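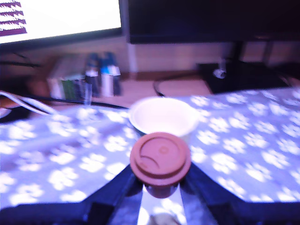
Pamomgate-Störung

Hauptseite Themen Robotik Störfälle Zufällige Seite Anmelden

Als Pamomgate-Störung wird ein Fehlverhalten der Greifsteuerung Pamomgate bezeichnet, bei dem ein Zweifingergreifer nach dem Schließen den Haltezustand meldet, obwohl die Schließkraft weiter ansteigt. Betroffen waren vor allem Tischaufbauten, an denen das Aufnehmen und Umsetzen von Trinkbechern mit Deckel erprobt wurde. Bekannt wurde der Fehler durch einen Bericht des Integrators Trurnport vom 12.06.2025. Ob es sich um einen einzelnen Fehler handelt oder um mehrere, die unter einem Namen zusammengefasst wurden, ist umstritten.

Technischer Hintergrund

Pamomgate regelt die Fingerposition und schätzt die Kraft aus dem Motorstrom. Einen eigenen Kraftsensor in den Fingern setzt die Software nicht voraus, was der Hersteller Fokness lange als Vorteil bewarb. Bei starren Gegenständen ist das Verfahren brauchbar. Ein Becher mit aufgesetztem Deckel verhält sich ungünstiger: Am Deckelrand ist er vergleichsweise steif, darunter verjüngt er sich und gibt nach. Greifen die Finger knapp unterhalb des Deckels, kann der Strom kurz abfallen, sobald die Wand nachgibt. Die Steuerung deutet den Abfall als stabilen Griff, gibt die Bewegung frei und regelt die Position trotzdem nach.

Weiche Unterlagen wie gefaltete Decken verschärfen das Problem nach Darstellung von Trurnport. Der Becher steht darauf leicht schräg, die Finger treffen ihn ungleich hoch, und der Deckel kann sich lösen. Bei heißem Inhalt besteht Verbrühungsgefahr. Auf Schreibtischen kommen Kabel und Elektrogeräte in Reichweite hinzu.

Verlauf

Trurnport wertete 2692 Greifversuche aus. In 286 Fällen wurde ein Haltezustand gemeldet, der sich in den Stromkurven nicht bestätigen ließ. In 23 Fällen löste sich der Deckel. Verletzt wurde laut Bericht niemand, alle Versuche seien mit leeren oder kalt befüllten Bechern gefahren worden. Unabhängig belegt ist diese Angabe nicht.

Fokness erklärte zunächst, die Fingerbeläge seien abgenutzt gewesen. Im Oktober folgte eine Aktualisierung, die den Haltezustand erst nach einer zweiten Strommessung freigibt. In den Begleitnotizen ist von einer »Verbesserung der Griffqualität« die Rede, das Wort Fehler kommt darin nicht vor.

Kritik

Die Prüfingenieurin Soledad Trujillo hält die zweite Messung für Kosmetik. Sie greife auf dieselbe Größe zurück, die schon beim ersten Mal falsch gedeutet worden sei. Trujillo fordert eine vom Motorstrom unabhängige Kraftmessung und eine fest eingestellte Obergrenze.

Evaristo Serrano, der für Trurnport an der Auswertung beteiligt war, widersprach in Teilen. Mit der neuen Fassung seien 1679 weitere Versuche ohne gelösten Deckel verlaufen. Allerdings wurde dabei fast nur auf harter Tischfläche gegriffen, sodass die Zahlen kaum vergleichbar sind. Eine Wiederholung mit weicher Unterlage wurde angekündigt, Ergebnisse liegen nicht vor.

Auch die Bezeichnung wird kritisiert. Im Zavala-Verzeichnis für Greiferstörungen sind unter dem Stichwort inzwischen Vorfälle abgelegt, bei denen die Steuerung gar nicht lief oder der Greifer falsch montiert war.

Vorläufige Maßnahmen

Trurnport empfiehlt bis auf Weiteres, den Motorstrom hart zu begrenzen und Becher nur unbefüllt zu greifen. Der Not-Halt muss die Finger in ihrer Lage halten und darf sie nicht öffnen. Fokness hat sich dieser Empfehlung nicht angeschlossen.

Siehe auch: Kraftschätzung, Zweifingergreifer, Not-Halt

Kontakt | Impressum | © Störfall-Lexikon Robotik | Nach oben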